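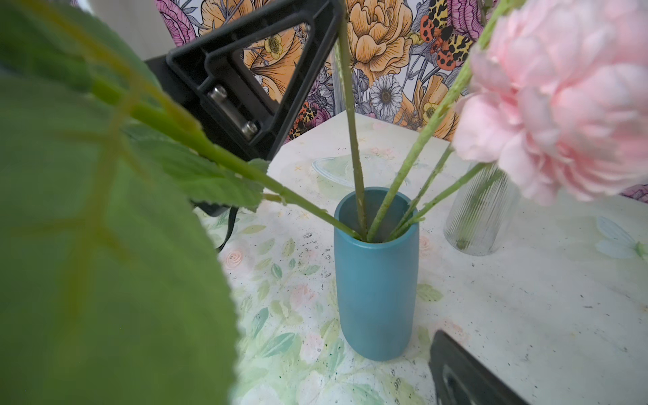
The Etiquette of the Machine at the Table

Rules for robots used to be about keeping them away from us. Now that they arrange flowers, somebody has to write down how.

The oldest safety rule in robotics is a fence. You put the arm inside, you put the people outside, and you hang a sign on the gate in case anyone has missed the point. It's a fine rule. It has prevented a great many broken wrists, and it asks very little of anybody's judgment.

It is no help at all with a peony.

For most of this year I have been reading rulebooks for robots that work on tabletops, in rooms that look like rooms. These are the machines being taught to fold, pour, stack, wipe and, yes, put stems in vases. The big published standards cover the parts that can hurt you, and cover them at length. What they don't cover is what happens once the arm is judged safe and somebody tells it to tidy up. For that, the people doing the work write their own rules, and these are much better reading.

My favorite comes from Clalari, a small outfit that trains arms to handle household objects. Its house rules run to 51 entries in a binder with a coffee ring on the cover. They began as two. The first was "Keep your hand near the stop button." The second was "No real glass." The second rule was gone by October of the first year, replaced by seven more about how to use real glass.

That is how these documents grow. A rule goes in the day after something goes wrong, and you can read the thing front to back like a diary kept by a very careful person with very bad luck. Entry 13 says that no drink may be placed on any surface that can be reached by the arm, "including surfaces you believe cannot be reached by the arm."

The first argument: what counts as done

Ask a person to put flowers in a vase and you'll get flowers in a vase. Ask two people whether the job was done well and you'll lose the afternoon.

This turns out to be the main business of good practice at the table. A robot's work has to be scored, and a score needs a line. Is the stem in if it's past the rim? If it leans? If it leans so far that the bloom is lying on the table, but the other end is, by any legal reading, inside the vase? The Clalari binder gives this a page and a half. A stem is in when its lower end is below the rim, the gripper has let go, and the vase is upright after a slow count of five. Looks are not scored. A note in the margin, in different ink, says "looks should be scored." A third hand has written "by whom."

I have sympathy for the third hand. Flowers make a nasty test because the pretty part is the part in the way. A broad leaf or a big ruffled bloom can sit between a wrist camera and the rim it is supposed to be watching, and a person looking at the same picture would have to guess too. Some crews deal with this by requiring a second view from the side before a result can be called. Others tell the operator to judge only from what the robot could see, on the theory that it's unfair to fail a machine for something hidden behind a petal. I have heard both views defended with real heat by people holding silk tulips.

The second argument: how clean is clean

At Musau, which runs tests for other people's robots, the written rule is that the table is wiped between runs. It's a sensible rule, and it has an enemy in the building, a faction that wants the table left the way tables are.

Their case is simple. Homes have crumbs. Homes have specks of things that once were food and are now part of the tablecloth. A robot that has only known a spotless white surface will meet its first breadcrumb as a major event. So the faction would like crumbs, and it would like them written down: allowed, in ordinary amounts, no bigger than a grain of rice.

The wipers answer that crumbs move, that a result you can't repeat is only an anecdote, and that once you allow crumbs you will shortly have ants. The rule in force when I last saw it was a compromise of the kind that pleases no one. Dry specks may stay. Anything sticky must go. The operator is to use "the standard of a reasonable host," a phrase I would dearly love to see tested in court.

The same fight goes on about decoration. The traditional test table is gray, in front of a gray wall, and a green stem shows up on it like a traffic light. Put down a cloth printed with faint roses and pale leaves, hang a wallpaper of giant blossoms behind it, and there are suddenly many more flowers around than anyone can pick up. A good rulebook takes a position. Musau's says that busy backgrounds are to be used in a set share of runs, and that the operator may not switch to a plain one because the morning is going badly. You can feel the particular morning behind that sentence.

The third argument: where the cable goes

Every rulebook I've read has a rule about cables, and every rule about cables is written in a tone of weariness.

Simões, a workshop that builds benches and mounts for this trade, ships each one with a single laminated card. Most of the card is about cables. Tie them back. Leave slack for the full reach of the arm, then check the full reach of the arm, then check it again with the wrist turned. Don't route a cable across the work. If a cable must hang over a table edge, know where it is at all times, as you would a toddler.

The card's other main concern is bolts. Fingers on these grippers get swapped often, and a finger held by two bolts will also stay on, for a while, with one. The card asks for both to be checked by hand at the start of each session and initialed. People grumble about the initials. I'd point out that airlines have been doing this sort of thing for a long time, and that we're all rather glad of it when we look out at the wing.

The fourth argument: glass

Glass is the subject on which the calm leave the room. It can be ribbed, clear, thin, and sitting right next to the thing you meant to pick up. It confuses cameras, and it breaks in a way that ends the day.

Most houses now have a glass rule, and most of them come in one of two kinds. The strict kind says one glass object at a time, and never beside the target. The loose kind says glass may stand wherever a family would put it, provided the arm moves slowly near it and the operator wears shoes. (Shoes are in three of the rulebooks I read. I didn't ask.)

I lean toward the loose kind, with the shoes. The point of bringing a robot to a table is to find out how it behaves at one, and tables hold a second vase more often than you'd think. But I also note that the loose rule tends to be favored by people who don't do the sweeping.

Who gets to say stop

The rule I'd save if the binders were burning is a dull one. It appears in the handbook at Mososer, which lends arms to schools and design studios and so has seen what happens when charming people get hold of a machine. Anyone in the room may stop the robot, for any reason, and may not be asked to explain until the arm is still.

It has a cost. Stopped runs count as stopped, and there's a box for them on the sheet. In the first weeks after the rule came in, around 13 runs were stopped by people who just didn't care for the look of things. The handbook's authors could have tightened the rule. They kept it and added a line saying that a stop is never scored against the person who called it.

I read that line several times. I've worked in offices for most of my life, with no robots in them, and I can't think of one that had it in writing.

What the binders get wrong

They are too long, for one. A rule added after an accident hardly ever comes out again, even when the part that failed was thrown away two grippers ago. Clalari's binder still forbids a brand of tape the company hasn't bought in years. There ought to be a rule about removing rules, and I'm told one was drafted, and that it ran to four pages.

They are also shy about sharing. Each house has found out on its own that cables snag and petals block the view, and each has paid for the lesson in vases. The published standards move at the pace of published standards. In the meantime a plain swap of binders would do a lot of good, coffee rings included, and the only thing standing in the way is that everybody is a little embarrassed by entry 13.

Clalari has said it will let outsiders read its copy at the office, by appointment. The revision I was shown was dated 04/08/2024. Drinks are to be left at the door.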